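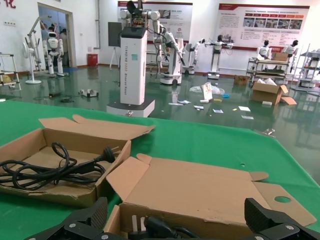 Why do we coil a cable before we put it in a box?

We coil it so that it does not make knots, and so that the wires inside do not get broken.

A cable looks like one thick string, but it is more like a bundle. Inside the soft cover there are wires made of metal, usually copper. Each wire is made of many thin threads, thinner than your hair. Electricity travels along them. The cover outside keeps the electricity away from your fingers.

When you bend a cable very hard, always in the same place, the thin threads can break one after another. You can try it with a paper clip. Bend it and bend it again, and it will break. A big round loop is a much softer bend, and the threads can live with it for many years.

What are the metal parts at the end?

They are called prongs. The prongs go into the socket in the wall. They are the part which must stay straight. If a heavy thing lies on them, they can bend, and then the plug does not fit well. In the brown box the plug lies beside its own loops, with nothing heavy on it.

Why two boxes?

Two cables in one box like to hold each other. The plug of one goes through the loop of the other, and soon you have a nest. With one box for each cable, you take out only what you need. A black cable with a white plug is also easy to know again, even when it lies deep in the cardboard.

How to coil a cable

1. Ask an adult to pull the plug out of the wall. Hold the plug, never pull on the cable.
2. Hold one end in your hand and make a loop as big as a dinner plate.
3. Make the next loop on top of it, the same size. Do not wind the cable around your elbow – this twists it.
4. Close the coil with a soft strip or a piece of ribbon. It should not be tight.
5. Lay it in the box and write on the flap what it is for.

A small task for home

Find with your family one drawer where the old cables live. Choose two of them and coil them together with an adult. If the cover of a cable has a crack, do not use it – show it to the adult.

Text: Bohumila Baláž
Read and corrected by Lenka Šimek, 2019-04-05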